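Sernurari Server Teardown Collection: README

Maintained by the Joo Hardware Reuse Office
Contact: Hina Khokhar

1. Purpose

The collection documents the disassembly, cleaning and sorting of retired server computers received by the Wilturetti workshop. It is intended for staff who plan reuse work, for instructors who teach it, and for anyone who needs a consistent record of what a machine looks like between arrival and final sorting. Each folder covers one machine.

2. Contents

The current release holds 95 machine folders. A complete folder contains the intake sheet, the photographs, the parts list and the sorting decision. In 8 folders the parts list is missing because the sheets were filed under an earlier numbering plan; these folders carry the suffix -NL and should be left out of any parts count.

Photographs are stored in two groups, exterior and interior. The exterior group covers covers, side panels and other sheet metal.

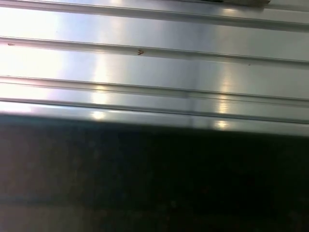 Metal surfaces are recorded on the intake sheet under one of five finish codes, entered by hand. The codes describe the surface only and say nothing about the strength of the part. Users should read them together with the photographs and with some care for the lighting. On ribbed bare metal, glare can turn the flat bands between the ridges almost white and soften the edges of the ridges, so that light scratches are easily overlooked. Where the reviewer could not decide, the code F0 was entered. Codes were not corrected after the folder was closed.

3. Interior records

The interior group is taken with the chassis open. Work normally follows the order printed on the bench card: power disconnected, cover off, memory out, processor area inspected, battery checked, board released. The order was changed in May at the request of So-yul Yang, and earlier folders may show the battery step first.

Memory modules are listed separately from the board they came from. An empty slot in a photograph should be read as the state at that moment - it does not establish that the machine arrived without memory. The intake sheet is the only source for that question.

The condition of the processor is entered as clean, residue or damaged. "Residue" includes smudges left on the heat spreader after wiping, and such parts go back to the cleaning bench before sorting.
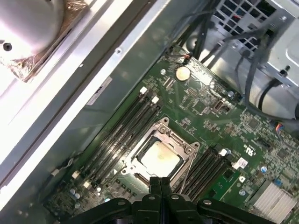

Seung-woo Kwak has objected to the single "residue" entry, noting that a thin film and a thick layer of old paste call for very different amounts of bench time, and has asked for two grades in the next release. The request is under review. Until it is settled, users who need the distinction should consult the remarks column.

4. Known limitations

- Cable positions are not recorded.
- Labels on boards were not transcribed unless they could be read in full.
- Cleaning time was capped at 30 minutes per board, and boards over the limit were set aside without a final grade.
- Folders from the Bridus store use the older parts vocabulary - "plate" there may mean either a side panel or a socket load plate.

5. Access and corrections

Read access is open to all workshop staff. Corrections should be sent to Hina Khokhar with the folder number and the name of the field concerned. Requests received by noon on Thursday are entered the same week.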